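3.2 Folding surface and materials

Small cloths are the items most often folded in a household and the ones least often written about. Earlier work on laundry has mostly dealt with shirts and towels, where the size of the piece hides small errors in the first fold. We chose small gray cloths because an error at the first corner is still easy to see at the last one. The full set of 2,469 folds was carried out at the Cellham site on the same type of table, with a square top and a pale wood-grain surface. Each fold began with the cloth flat and its long axis judged by eye. 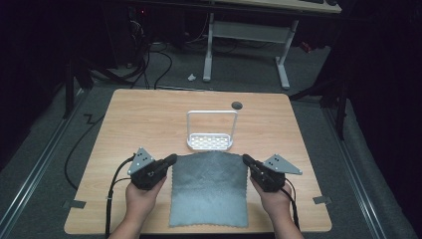 Figure 4. Cloth near the front edge of the table, held toward its two upper corners. The white rack stands behind it.

Placement near the front edge was left to the folder. Petrauskas and Song had asked for a marked starting position in the pilot, but the marks were used as a guide for the fold itself and were dropped in February. The edge finish matters more than we expected. On a cloth with small scallops or points along its sides, two edges can be level overall and still look uneven, so we scored alignment at the corners only. A fold was accepted when the corners met within 4 mm, and the cloth was then smoothed once by hand.

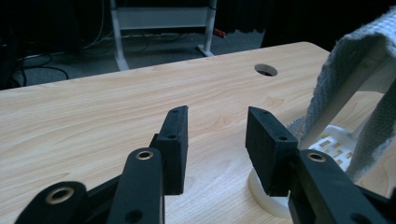 Table height and finish were the other conditions we held fixed. Folders in the Messina pilot had worked on a padded ironing surface, and the cloth tended to drag and bunch under the second fold. A light wooden top with a wide stretch left bare gave them room to turn the cloth before the next fold — something the padded surface, at half the width, did not allow. Lumbao repeated 30 of the pilot folds on the new table using the same cloths. The time per fold fell by about 15 percent, most of it in the turn between the first and second folds. Results by fold type are given in Section 4.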